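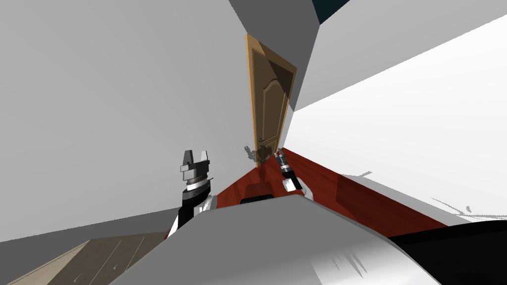 Home Talks Builds Parts bin Contact

5 min read

Speaker notes, Amura at Grislow, Saturday 10 July 2021

Start without the slides. Say hello, say who we are. Me software, Tharindu Sivakumar did all the metal, A-yeong Choo did wiring and the power side and will shout from the back if I get a voltage wrong.

What it is. Amura = two arms on a wheeled base, built on the back bench at the Grislow workshop, mostly Tuesday nights. Meant to live in a normal house. Fetch a thing, carry the thing, put it down. Not clever. Don't promise clever.

Ask who's built an arm before. Ask who's finished one. (pause)

WHY SIM FIRST
- bench was booked. A-yeong had it for the lathe stand all June
- we broke a wrist in week one. Drove it straight into the vice. Tharindu remade it, took him 9 evenings
- so: no new motion on the real arm until it has run in sim. Rule is on a bit of masking tape on the e-stop box
- Herath is our sim wrapper. Just scripts, named after the road the workshop's on. Ask me after if you want them, they're a mess

Say this slowly: the house in Herath is not my house. Free model, tidied up a bit. White walls, shiny red-brown floor in the corridor, door at the far end. My real hallway has a bike in it and a meter cupboard that sticks out.

CORRIDORS
Spend time here, people always ask about hands but corridors ate most of the spring.
- base is wide. Arms out front make it longer as well. Turning with arms forward = elbow in the plaster
- first fix was tuck arms before any turn. Works, slow, looks like it's sulking
- second fix, let the planner treat arms and base as one shape. Much better, but planning time went up to 20 seconds on my old laptop. Moved it to the workshop desktop and that came down to 3
- door handles. We don't do door handles. Doors get propped. Say so before somebody asks
- glossy floor: depth camera on the real one hates it. Sim doesn't care one bit, which is a trap. We add noise now, by hand, nastier than it needs to be

Tilt. If the head is mounted off level everything comes back on the slant and the base thinks the floor is a ramp. Real one had this for a fortnight. It was a washer. Tharindu found it wiht a spirit level after I'd rewritten half the calibration. Get a laugh here if possible then move on.

HANDS
Parallel jaws, both sides. Why not fingers: money, time, Tharindu's patience. Two flat plates will pick up more than you'd think provided you choose where to hold.

Choosing where to hold is the whole job. Wide round top, thin bendy bit underneath, you want the thin bit. Easy for a person. Our first picker always went for the middle of whatever it saw, so it went for the wide part, and the jaws don't open that far.
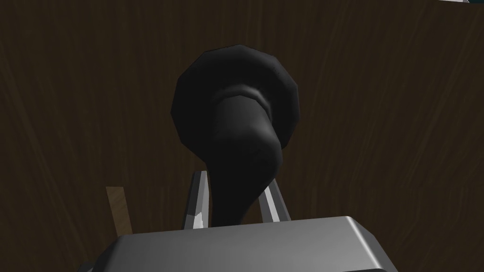

Herath, jaws either side of the neck on the black flared piece. Rim is low-poly, sorry.

Points to make off this one
- neck is curved, plates are flat. Contact patch is small wherever you hold
- black on dark brown. Colour alone is rubbish for this, we lean on depth for the outline
- faceted edge: fine to look at, but check what your collision mesh is doing. Ours was a different mesh from the one on screen and we lost a weekend to it
- palm fills the bottom of the view once you're in close. Plan the last bit before you get there

Grip force. Sim friction is whatever number you typed. I typed a kind one. On the bench, same grasp, dropped it straight away. Then we put rubber on the plates (bicycle inner tube, glued, ugly) and lowered the friction in Herath until the two roughly argued the same way. Out of 75 bench tries after the rubber I've got the log if anyone wants it, not putting a percentage on a slide, the tries weren't all the same object.

SKIP IF SHORT OF TIME
- two arms at once. Handing over left to right. Works in sim, not brave enough on the bench yet
- self collision. Grippers know about each other, and about the body. Took ages to get the body in, kept resting a hand on it's own front
- cable runs through the elbow. A-yeong's bit, ask her, she has opinions on drag chain

POWER (A-yeong's notes, read as written)
Fuse each arm seperately. Label both ends. Keep the e-stop on the motor supply and leave the computer up, or you lose your logs every time you hit it. Do not charge it unattended at the workshop, this is in the Grislow rules as well.

WHAT WE'D DO DIFFERENTLY
- buy the good connectors first time
- narrower base. Tharindu disagrees
- write down which way is positive on every joint, on the joint, in pen
- start the noise in sim from day one
- stop tuning at midnight

NEXT
Real hallway run. A-yeong's flat in Nonham, hers is wider than mine and no bike. Base only, arms tucked, somebody walking behind with the stop. Then arms forward. Then carrying something that doesn't matter if it lands.

Bench slot is Tuesdays from seven if anyone wants to come and poke it. Closed shoes please, the swarf gets everywhere.

Questions. Repeat the question into the mic, I forgot last time and the recording was useless.

If asked about cost: say spreadsheet is on the workshop wiki, don't guess out loud.
If asked about stairs: no.

Related
Rubber on gripper plates, what stuck and what didn't
Remaking the Amura wrist
Herath: getting the scripts to run
Grislow bench booking, new rules
Drag chain or no drag chain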